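Simiyu Handling Code

The Simiyu Handling Code is a set of good-practice rules for recording household tasks with hand-held grippers. It was drafted by Cuiping Xu and Godfrey Kirui at Rilance and took effect on 04/01/2020. The code has 20 rules in its current edition.

Operator rules

Operators hold one gripper in each hand and keep the printed markers uncovered. Sleeves must end above the wrist. Straps and cables are checked before each session – a loose cable ends the session.

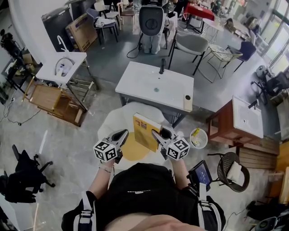 Two marked grippers held on either side of a book on a round stool.

Object rules

Soft items such as cushions are gripped at an edge or seam. They may be placed on the floor if it has been swept. A second person may stay in the room but may not touch the items.

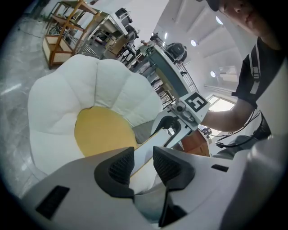
Adoption

The Itcombe workshop adopted the code first, followed by Sikstead in March. A review by Pendo Tanui covered 167 sessions and led to a shorter rule on rest breaks.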